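Litia Control Stack - Set-up Guide
Section 6: Handle grasp and drawer pull, two-arm humanoid

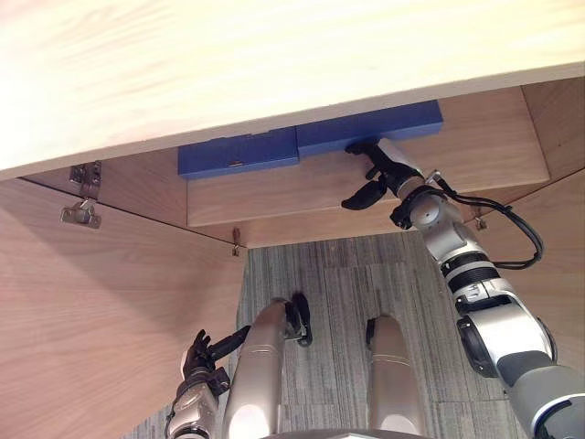
Do sections 4 and 5 first. Head camera calibrated, both hands homed, estop tested today and not last week. If the homing log shows a finger fault go back to 5.3, don't try to work round it here.

6.1 Before you start

Robot on its stand spot, facing the furniture. Carpet is OK. Stack running, Foley (the perception node) up, Budell (the planner) up. Start order matters: Foley, then Budell, then the arm drivers. Wrong order and Budell caches an empty world and plans straight through the tabletop.

CAUTION: One person on the estop the whole time. Hands and knees out from under the table while the arms are enabled.

6.2 Load the furniture model

1. Open the Geltetti panel, Models tab, Load.
2. Pick the model for your unit. Side panels, tabletop and drawer front should all be separate bodies. If they come in as one lump the drawer can't move in the planner and every pull gets rejected.
3. Check the drawer joint type. Prismatic for a sliding drawer, revolute for a front that swings. Default is prismatic. Check the real furniture by hand first, arms off.
4. Set joint limits. Leave a bit of slack at the open end.
5. Save. The panel does not autosave.

NOTE: Hinges and other small hardware can be left out of the collision model. Pad the side panels by 14 mm instead. Less padding than that and the elbow gets too close on the way in.

6.3 Handle detection

1. Look at the drawer with the head camera. Tilt the head until the tabletop edge and the whole handle are both in view.
2. In Foley run handle_seed and click on the handle in the live view.
3. Colored handles: use mode "color+depth". Bare wood handles: "depth" only, color will grab half the cabinet.
4. If the handle is in two pieces Foley may report two handles. Either set merge_gap wide enough to join them, or keep them apart and choose one as the target. We keep them apart. Merged gives you a grasp point in the middle, right on the join, and the fingers don't sit well there.
5. Wait for the pose to settle. Confidence should read green for more than 19 frames in a row before you hit Accept.

NOTE: Arm in front of the handle = detection drops out. Normal. The tracker holds the last accepted pose untill the view clears. Don't re-seed with a hand over the target, you will get the hand.

6.4 Plan the reach

1. Select arm. Right arm for a handle right of center, left arm for left. Auto works most of the time.
2. Set the other arm to "park low" or "hover". Hover keeps it up and clear, fingers half closed. Park low needs more room by the legs.
3. Approach direction: from below and in front. Coming from above, the wrist hits the tabletop.
4. Hit Plan. Budell shows the path in the preview. Scrub through all of it. Watch the elbow against the side panel and the wrist cable against everything.
5. If planning fails with code 213, start state is in collision. Usually the padding. Jog the arm back by hand and replan.
6. Code 452 is no grasp found. Widen the wrist roll range and try again.

CAUTION: The planner does not know about the cable. It loops out wide at the wrist on some poses and the preview won't draw it. Add the cable_keepout body if yuo haven't yet.

6.5 Grasp and pull

1. Speed to slow. Execute reach.
2. Stop at pre-grasp and look. Fingers open, lined up with the handle, nothing touching the table.
3. Close. Fingers wrap from the underside. One finger left hanging off is acceptable as long as the others report contact.
4. Switch the arm to compliant mode. Do this BEFORE the pull - stiff arm plus a sticky drawer will drag the robot or the table.
5. Run pull_joint with a short distance first. Check the force plot. Flat is good. A spike that keeps climbing means wrong joint type, go back to 6.2 step 3.
6. Full pull only after a clean short one.
7. Open the hand fully, then retreat. Never retreat on a half open hand.

6.6 Save the settings

Export from Geltetti, File, Export profile. Keep the handle seed and the padding in the same profile, they get out of step otherwise. Profiles saved before February 2, 2024 use the old joint names and need the convert script run once.

Next: Section 7, pushing closed and re-grasp.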